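# The Second Life of a Plain White Lamp

Every house I have ever lived in had one lamp that went from room to room like a cat looking for a warm spot. Mine came from a Woscombe clearance shelf one April, and I have moved it so many times (bedroom, hallway, back to the bedroom, two years beside the phone) that I stopped thinking of it as belonging anywhere at all.

A small lamp is an easy thing to love and an easy thing to neglect. The shade gathers dust along the top rim, where you only see it if you are tall or standing on a chair. The cord gets wound up for a move and keeps its kinks for months afterward. At Durnard, the little repair shop on my street, they told me most of the lamps people bring in want a new bulb and a good wipe, and I went home rather ashamed and got out a soft cloth.
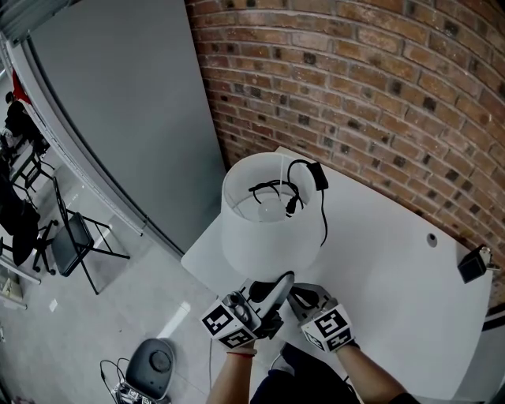

So give it ten minutes on a Monday evening! Unplug it, let the bulb cool, and take a dry brush down the inside of the shade before you touch the outside. Lay the cord out straight and look along its whole length for nicks. Then try the lamp somewhere new, a low shelf perhaps, or the end of the kitchen table, and leave it there for a week. Mine is by the bread box at the moment, and supper looks all the better for it.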